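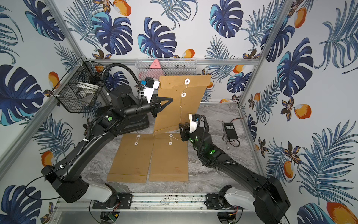 Demonstration gathering is the part of robot learning where a person steers the arms through a chore, over and over, so a learning system has something to copy. I've been keeping this entry up since July, mostly because I do the steering myself and people keep asking me what the job is! My current chore is envelopes, the kraft-brown kind with two round buttons and a string. One arm pinches an envelope by its edge and holds it upright, the other gripper hovers beside it, and two more envelopes lie flat on the floor in front. The string is the hard bit (it swings, and it never hangs the same way twice).

Each try is called an episode. It keeps the camera views together with the joint positions of both arms, all on one clock. At Drelar we aim for 2,000 episodes per chore, and the envelope set, which we named Elen, stood at 982 on May 15, 2026. Ginette McKinnon at our Flindale site goes through them and throws out any where the operator froze for more than 5 seconds - long pauses teach the arms to dither, and I've lost plenty of mine that way.

Fumbles are another matter. If I drop an envelope and pick it back up cleanly, the episode stays in, and I think those are some of the best ones we have. Some groups disagree and keep only smooth runs.

Variety counts for a lot too. We shift the starting spots between episodes and swap operators every 3 hours, so the system doesn't end up copying one person's habits. For how the finished sets get labeled, see Robichaud sheet.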